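What an open day should measure

The open day at Skeltgate drew more than 1,000 visitors by mid-afternoon. Most of them stopped at the Nidby bench, where an arm was working with dumplings, a plate and a bamboo steamer basket. I stayed for 19 attempts and would have stayed longer if there had been a chair.

My view is that soft food is a better public test than the blocks and cups these events usually offer. A block tolerates a poor grasp. A thin wrapper has little strength, its edges are hard to find against a pale surface, and its neighbours may be touching it.
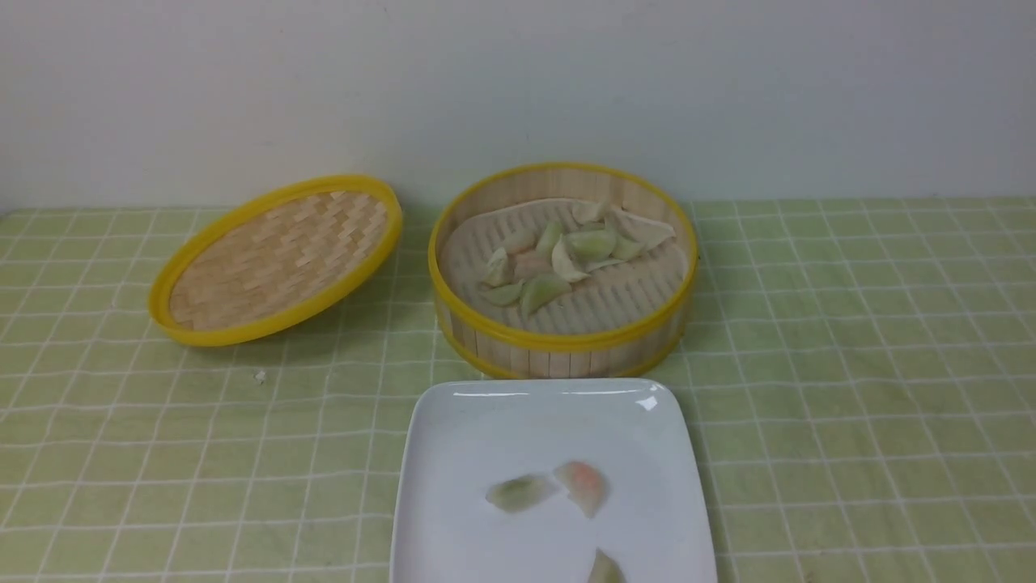
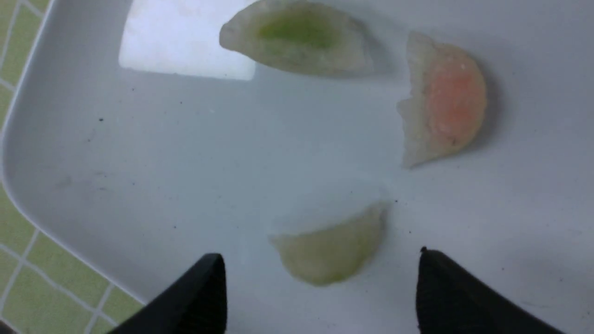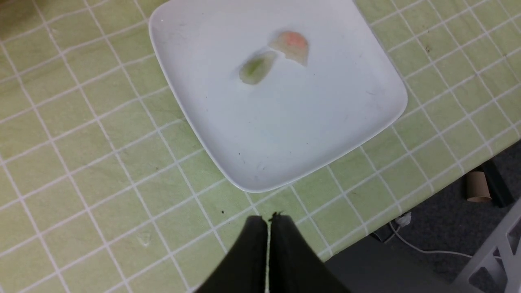 Small pieces of food on a white plate or tray, common to all three views.

The handout gave a figure of 1,151 recorded grasps. It did not say how many wrappers tore, how the force limit was set, or whether the same pieces were used twice. Without those, the total says only that the machine was switched on for a long time. Galang, two stands along, quoted 2,000 cycles on rigid parts and had the same gap in its sheet.

I would ask the organisers for one change in September: a failure log at every bench, kept in plain sight and filled in as the day goes on. Vivitz already pins one up at its own demonstrations. It is untidy and takes up half a board, and I learned more from it than from the handouts.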